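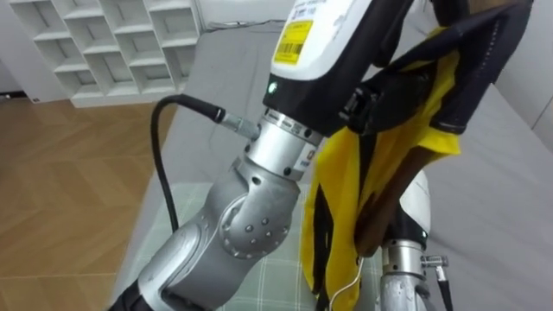
## Cilar garment set: FAQ

**What is in the set?**
1,288 episodes of a two-armed robot handling clothing over a bed. Each is one attempt at one garment.

**Is every episode a success?**
No. 539 carry the tag `partial`. Keep them if your learner can use labeled failures - otherwise filter on the tag before training.

**Which views are included?**
A head view and a fixed room view, stored as separate streams. 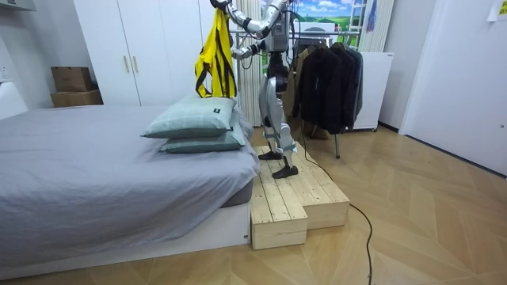

The streams share one clock. An episode with a gap in either stream is left out of the release.

**How many episodes do I need for a first run?**
Start with 500. The Sternska baseline was trained on that number, and its config is in the repo.

**Can I add my own recordings?**
Yes, in the Pacheco format. The checker rejects files with missing joint values - fix the export and submit again.

**When is the next release?**
October. Version 2 keeps the same folder layout.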